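In Defense of the Slow Game

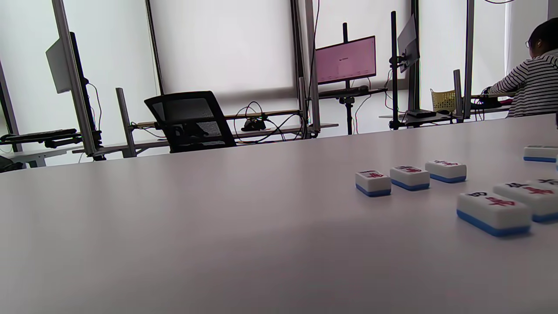

Mahjong tiles on a white tabletop.

I have been thinking lately about how long it takes to do something for fun, and how short most of our fun has become. My phone tells me a puzzle will take me two minutes. The streaming menu sorts shows by whether I can finish an episode before bed. Even the board game shelf at the store in Darnport, where I have been buying birthday presents for more years than I care to add up, now has a whole section labeled "Quick Play," and it keeps getting bigger while the section with the heavy boxes gets pushed down toward the floor, where you have to kneel to read the titles.

I would like to put in a word for the heavy boxes. I would like to put in a word for any game that eats an evening.

I grew up in a house where games were long. My grandmother played rummy to a score so high that a match could run over from one visit to the next, with the tally sheet folded up and tucked inside the sugar bowl. My aunts played canasta. An uncle of mine owned a chess set and would study one move long enough for the rest of us to go make sandwiches and come back. As a child I found all of this unbearable, and I said so, loudly, and was told to go outside. I went outside. But I also came back in, usually when it was getting dark, and sat on the arm of the couch and listened.

What I heard was mostly not about cards. It was who had been to the doctor and who ought to go. It was whether the house on the corner had really sold for that much. Somebody would say a thing that was clearly hard to say, and then somebody else would draw a card and discard it, and the talk would move along at the same speed as before, and the hard thing would have been said. I have thought about that a great deal since. If you sit two people across from each other with nothing in their hands and ask them to share what is on their minds, most of them will tell you they're fine. Give them something to fiddle with and a turn to wait for and they will tell you nearly everything by ten o'clock.

I came to mahjong late, in my forties, through a group that meets on Friday nights in the upstairs room of the Cludedetti bakery. I had gone in for bread. There was a handwritten card by the register saying beginners were welcome, and I stood there with my loaf reading it over and over until the woman behind me asked if I was in line. I was terrible at it for most of a year. I mixed up the suits, I forgot whose turn it was, I once declared a winning hand that was no such thing and had to sit out in disgrace with a cookie. I kept going back anyway. I loved the clatter when the tiles get mixed, which is one of the great indoor sounds, and I loved that the whole table stops to build the walls again before each hand. You can't hurry that part. You just push your tiles into line like everybody else and talk about your week.

Now, I know the argument on the other side, because my own children make it. They say a long evening is a luxury. They have jobs that follow them home and little ones who wake up at five, and when they do get an hour they don't want to spend half of it learning rules. I take this seriously. I remember being that tired - I remember falling asleep once with my coat on. And I don't think anybody should feel guilty about a quick round of something on the bus. I do the word puzzle every morning, and I would be cross if you took it away.

But I notice that the same people who tell me they haven't got three hours will mention, a little sheepishly, that they were up past midnight looking at nothing in particular. I have done it too. Last winter my phone company, Doltel, began sending me a monthly summary I never asked for, and one month it informed me that I had picked up my phone 111 times in a single day. I couldn't tell you what I saw on it. I can tell you a good deal about a hand of mahjong I lost in June.

So the time is often there, in crumbs. What we have lost is the habit of sweeping the crumbs together, and I think that takes other people. I would never set aside an entire evening for my own enjoyment; I would find laundry to do. But three people are waiting for a fourth at that table, and it is astonishing what I can put off when three people are waiting for me.

I will admit that slow games can be dull. There are stretches when you are losing and your tea has gone cold and somebody is taking forever over a discard that could not possibly matter. I used to think the dull stretches were the price of the good ones. These days I'm inclined to be kinder to them. Nothing much happens, and you look around, and you notice your friend has had her hair cut, or that she is quieter than she was last week, and you walk her to her car afterward and ask.

If you'd like to try it, start small. You don't need a fine set or a special table. Ozoliņš, the secondhand shop across from the post office, nearly always has a few old games in the back, and if there is a piece missing you can use a button. Pick an evening, the same one every week, and don't cancel it for weather. Put out something salty. Leave the phones in a coat pocket, and let the first few weeks be clumsy, as ours were.

And if you happen to be in Darnport on a Friday, the bakery's side door is open from seven, and the stairs are steeper than they look, so hold the rail.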